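Measuring peat depth at Flonus marsh – probe or core?

saltpan_8
Posted August 20, 2024
We have 214 probe readings from the landward side of Flonus marsh, taken on a grid with a steel rod pushed to refusal. The cores from the same grid read shallower at nearly every point. I used the probe figures for the carbon estimate and a reviewer wants them thrown out. Has anyone here corrected probe depths against cores and had it accepted? 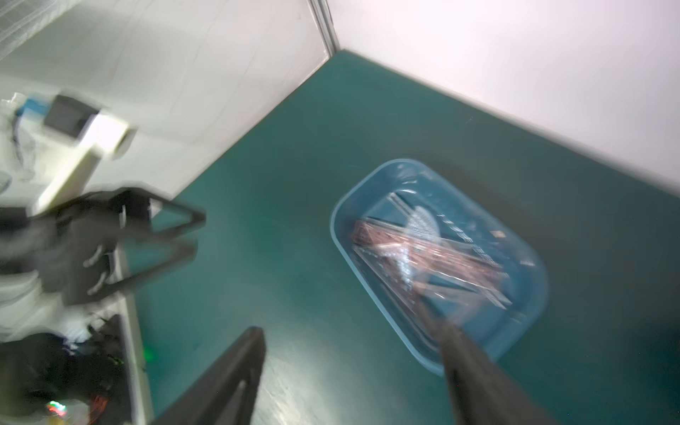 Grid spacing was 100 meters, tightened near the creek. Cores were split in the lab and the peat boundary was read by eye against a clear ruler. There is a long one with a reddish-pink tint in the blue tray, next to the protractor, and that type is easy enough to read over dark sediment. I trust the core lengths. Compaction in the barrel is what I can't pin down.

tidewrack
Then measure the compaction. Depth of the hole minus length of the core, every time, before you pull the barrel. We did this at Piras and the two methods agreed once it was applied.

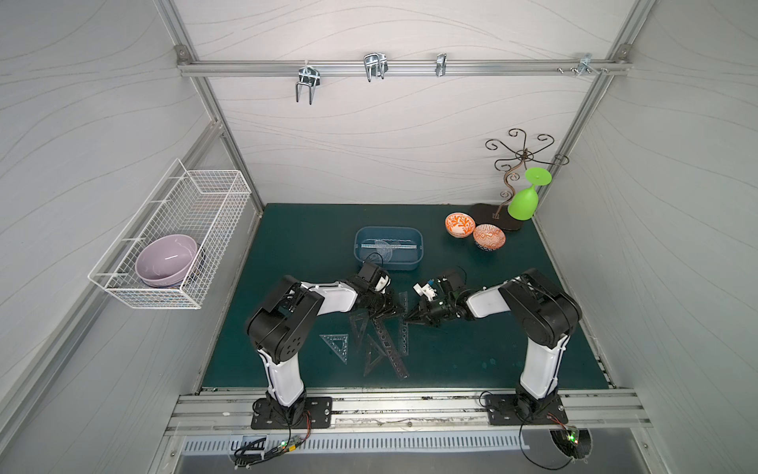
brackish_ed

Disagree with tidewrack. Compaction isn't linear down the core. Fibrous root mat at the top squeezes far more than the clay below, so one factor for the whole length puts your boundary in the wrong place. Use a Russian corer – it cuts from the side and hardly compresses anything. 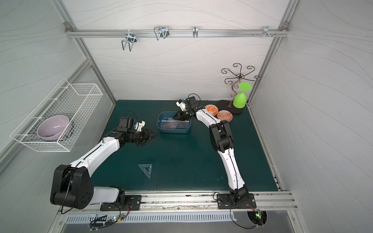 The other issue is refusal. On the Mastness side a rod will slide through eight inches of soft mud under the peat before it stops. That's mud depth, and it shouldn't be in a peat volume.

saltpan_8
That would fit the creek points. The landward ones sit on sand and the rod stops hard, but they still come out deeper than the cores.

tidewrack
Which is compaction, as I said. A linear factor is fine where the peat is uniform. Ed's objection applies to layered sites.

brackish_ed
Utine was supposed to be uniform too. We recored it with the side cutter and half the boundaries moved.

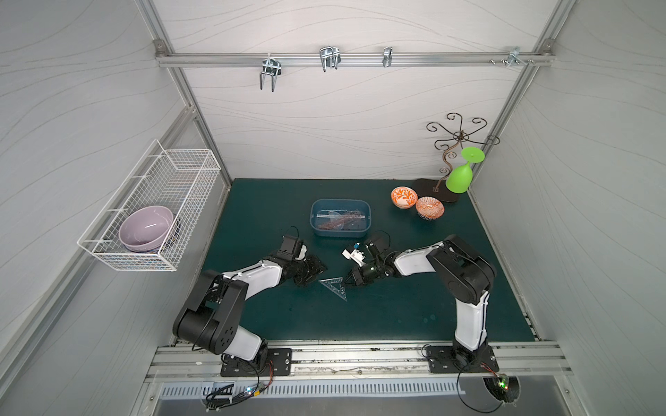
If you can't go back with a different corer, drop the creek points, report both depths for the rest and carry the difference as uncertainty. I would not publish one corrected number.

saltpan_8
Hole depths were logged for the August cores only. I'll run those first and post the table.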